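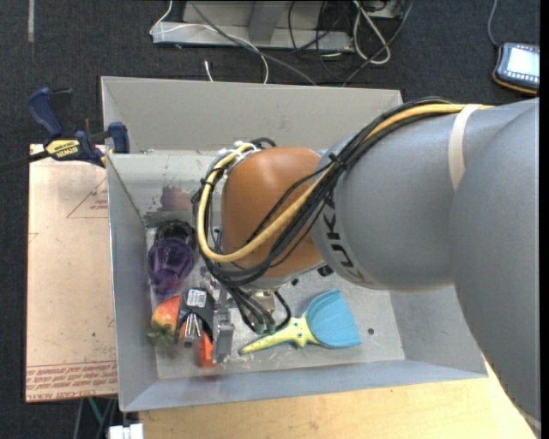

4.2 Living with the Prondus kit

I'll be upfront that I came to the Prondus picking kit as a bit of a grump. We'd already had one bolt-on package from Catterall on the KUKA arm, and I spent most of May pulling it off again. So when Selorm Abugri talked me into a trial of this one, I said five days and no more. We ended up keeping it for 13!

What you get is the grasp planner, a calibration routine and a phone line to someone at Menomgate who really does pick up. You bring your own arm, gripper and bin. The calibration is lovely – I had it done before lunch, and I'm slow at these things.

Figure 3. The arm at work in the bin, with a toy strawberry, a translucent purple cup and a toy shovel among the objects.

Over the trial we logged 3,631 grasp attempts, and I watched far more of them than I'd like to admit. Round, chunky toys were the kit's favourites. Flat things lying on the floor of the bin gave it a lot more bother, and so did anything close to a wall, where the planner gets very cautious and goes off to look for something easier (I can't blame it, I'd do the same). Catterall's planner would simply have had a go and stopped on a force limit.

My main moan is cables. The manual gives them half a page, and with a wrist that turns as much as this one does you want plenty of slack and plenty of ties. The other moan is the price. The licence is 900 a month per arm, which is fine for a firm and steep for a lab like ours. Kotamham do a cheaper one, though we haven't tried it on this arm yet.

Last updated: 11 April 2020
5 comments · 13 shares

Related items
Section 4.1 Setting up the bin
Section 4.3 Grasp failures near walls
Kotamham starter licence: first notes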